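May, a little after nine in the evening

Tea's gone cold beside me and I still want to get this down before bed. I finally faced the shoes today! Ten pairs by the door, for a household of two (and one of us hardly goes out in anything but sandals), and I told myself I would keep five and let the rest go to the box at Bresar. I got as far as the sneakers and slowed right down, the way I always do with anything I've walked a long way in.

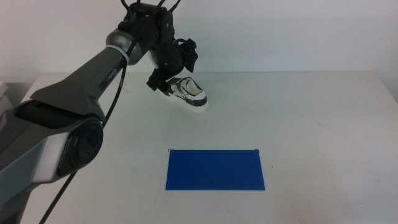

White sneakers are a foolish thing to love, I know that. Mom used to say you may as well wear a tablecloth on each foot. But I wore mine all through that summer in Ibarra, up and down the hill to Dardo Rivadeneira's place for coffee, nearly 900 steps each way by his count, and he'd have the radio on and those little cheese rolls under a towel. I can't put that in a donation box, can I? So white ones stay, and the brown boots that pinch are going, and I don't feel one bit sorry about the boots. 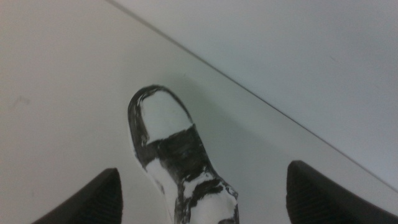 Black and white together always did please me more than plain white anyway, it has more life in it. Olov thinks I should buy the gray pair he saw at Meneo and be done with it. Maybe in the fall. Tomorrow I want to wipe down the shelf, find the spare laces (the kitchen drawer, I think, or else the tin with the buttons) and write back to Dardo, who has been waiting on a letter from me since before Easter.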